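Care of Exercise Mats and Props at Home
Updated 08/01/2026

Most yoga and exercise mats fail early through poor cleaning and storage. The notes below apply to the three common mat materials: PVC, natural rubber and TPE foam. Check the maker's label first, as some coated mats need different treatment.

Routine cleaning
Wipe both faces after use with a cloth wrung out in lukewarm water. For a weekly clean, add one drop of washing-up liquid to a small bowl of water. Rinse with a second cloth. Soap residue is the usual cause of a slippery surface, and more soap makes it worse.

Do not use neat vinegar, bleach or oil-based sprays on natural rubber. Do not machine-wash any mat unless the label allows it.

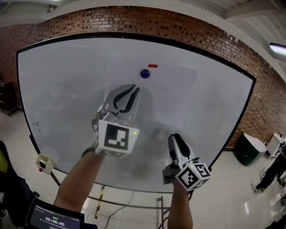
Drying
Hang the mat over a rail or the back of two chairs, with 20 cm of clear air on each side. Turn it once. A rubber mat should be kept out of direct sun, which hardens the top layer. In July an open window in a shaded room is enough. Radiators and hairdryers will curl the ends.

Storage
Roll with the upper face outwards so that the ends lie flat when the mat is next opened. Fasten loosely. Tight straps leave permanent grooves in foam.

Blocks, straps and blankets
Cork blocks: damp cloth only, then air dry. Light sanding with 100 grit removes surface stains.
Cotton straps: wash in a net bag, with metal buckles wrapped in a sock.
Wool blankets: air outdoors, brush, and wash only when marked.

When to replace
Discard a mat that sheds crumbs, stays tacky after rinsing or has worn through at the heel position. Small tears near an edge can be trimmed with a sharp knife and a steel rule.

Svetozár Holub, Brirley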